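Akel bench cell

The Akel bench cell is a small two-arm robot station used for handling light household objects. It was designed in Prendale by the engineer Ingeborg Kramer and built in a short series by the workshop Magnusson. The cell is known mostly for its simple construction, which lets the users do nearly all of the repair work by themselves with hand tools.

Construction

Both arms stand on one aluminum rail that runs along the front of the table. Each arm has its own mounting plate, and the plate is bolted to the rail. When an arm must be removed, the plate stays on and the two parts come off together, so that the angle of the base is not lost. The upper and lower links are connected by closed joint modules, which the user does not open. A damaged module is exchanged as one piece and sent back to Magnusson.

Every arm carries one cable on its outside. Early cells had the cable inside the link, but it broke often near the second joint and the change took most of a day. In the present version it is held by clips and can be replaced in 11 minutes, according to the service manual. The loop at the gripper must be long enough for a full turn of the wrist. A loop which is too short is the most frequent mistake after a repair.

Setup

The setup begins with the power off. The arms are placed in the rest position and the distance between the plates is measured on the rail. Then the power is given first to the left arm and after it to the right arm. The order is important for the control program Ilulero, which assigns the address of each arm by the time it appears.

After this the two grippers are brought together over the middle of the table and the meeting point is stored. The manual asks for a check with a soft object — a bag or a folded cloth is usual — which both grippers take by the rim.
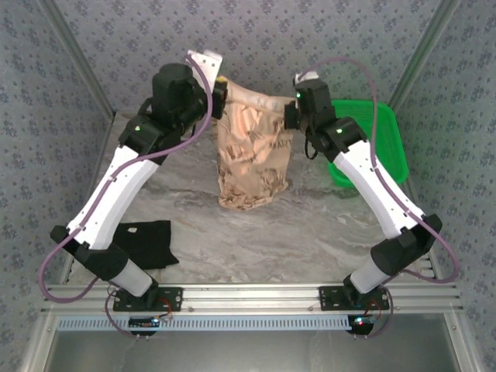 If one side pulls stronger than the other, the meeting point is stored again with a smaller closing force. Kramer recommended to repeat the check three times before the cell is released for work, and once more when the room has become much warmer or colder.

Maintenance

The bolts of the mounting plates are tightened after the first 194 hours of operation and later every 1,000 hours. The gripper fingers are cleaned with a dry cloth. Alcohol is not permitted on them, as it makes the surface hard. Cable clips are considered as wear parts and are changed whenever the cable is changed, even if they still look good.

A longer report on the cell was written by Ida Kohlhase, who followed one station through 3,704 hours. She found two broken cables and one failed joint module in this period. She also noted that the left plate moved slightly on the rail when its bolts were tightened from one side only. The manual was corrected in May of the following year, and it now prescribes to tighten them crosswise.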